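4.2 Handling the checkered cloth

I'll admit I picked the cloth because I liked it. We had a whole shelf of plain towels left over from the Girnen study, and they would have been fine, but a bold check makes it so much easier to see where a fold starts and where it wanders off. If you've ever tried to code the folds in a plain white sheet, you know what I mean (my eyes still hurt from July). So the red-and-white one became our main item, and it shows up in 22 of the 25 laundry tasks we report on.

What we wanted from this part was pretty simple: where does a person take hold of a big soft thing, and how much of it do they let hang? Ríos calls this the "first pinch," and I've kept the name. 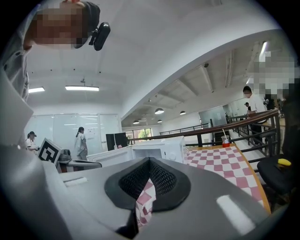 We coded 3,211 first pinches in all, and I was surprised at how few of them were at a corner. Most people just grabbed whatever bit was closest and sorted out the rest later! Corners only became popular once folding started, and even then a few of our participants went hunting for one, gave up, and worked from the middle of an edge.

The washing machine changed things again. A top-loader with the lid up gives you a handy rim to drape things over, and a large cloth hanging down the front is easy to catch from almost any side. I had expected the long hanging part to get in the way, so I'd added a code for that, and we hardly used it.

Figure 13. The top-loader and the checkered cloth.

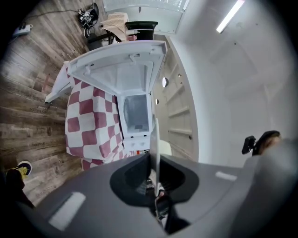
Renato Ignacio objected, when he read a draft of this section, that draping and loading shouldn't share a code at all, because a person who drapes a cloth hasn't decided yet what to do with it. I think he's right, and Wirnitz makes a similar point about bed linen. We split the code in two and went over the machine tasks a second time. The Zusta scheme has no category for draping, so those counts are left out of the comparison in 4.3.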